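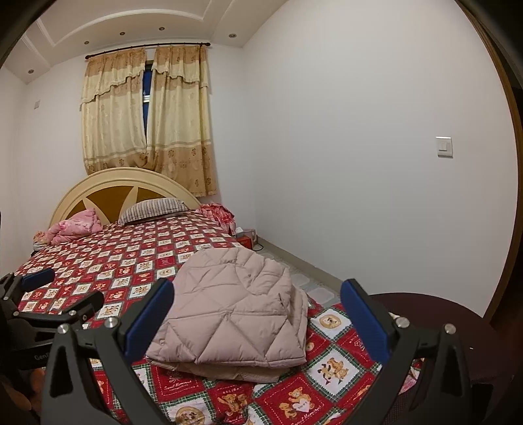

Posted by R. Kamath

The question I am asked most often by readers of this blog is whether a machine can yet put away the laundry. My answer as of October remains that it can do portions of the task, under supervision, and that the portions do not yet add up to a chore that a household could hand over.

Folding has received most of the attention. A towel is flat, has four corners and forgives small errors. A quilted jacket is a harder case. It holds air, it has sleeves that must be brought in before anything else is attempted, and the bundle begins to open when it is released. Two padded fingers can grip the fabric well enough. Deciding where to grip it, and how much of the filling to press out before the next fold, is the greater difficulty. On a bed with a printed patchwork cover the machine must also determine where the garment ends and the bedspread begins. A pink jacket on red and white squares of teddy bears is easy for a person to pick out. I would not assume the same of software trained largely on plain tabletops.

During the past year I have kept a record of published demonstrations and of the trials I was permitted to attend. The most useful of these was held at Sernham, where the Jindetti system was given 10 garments and 10 minutes in which to fold and stack them. It completed the shirts without assistance. It did not complete the padded vest, which it turned over repeatedly until the time expired. The organizers reported this plainly in their notes, and I wish the practice were more common.

Fiko, the smaller of the two projects I follow, has taken a different course. Its staff collect examples of people doing the work by hand in ordinary bedrooms, with gripper tools in place of fingers. Their summer release contained 929 examples, of which 200 involved outerwear. I consider this a sound approach. Bedrooms contain pillows, crumpled blankets and power cords across the tile, and a system that has only met a cleared table will have no experience of them.

Readers have also asked about the shop floor, where progress is further along. Packing and sorting lines use parts of known size, and the lighting does not change when somebody draws the curtains. Soft goods remain difficult there too – bagging a folded coat is still largely done by hand at the plants I have visited.

My recommendation to households is to wait. A machine that folds towels well is of limited value if a person must stand beside it for the remainder of the basket. I will revise this position when I have seen one system take a mixed load from the dryer to the drawer, in a home it has not previously worked in, with no one correcting it. Sernham intends to repeat its trial in the spring with heavier garments, and I expect to attend.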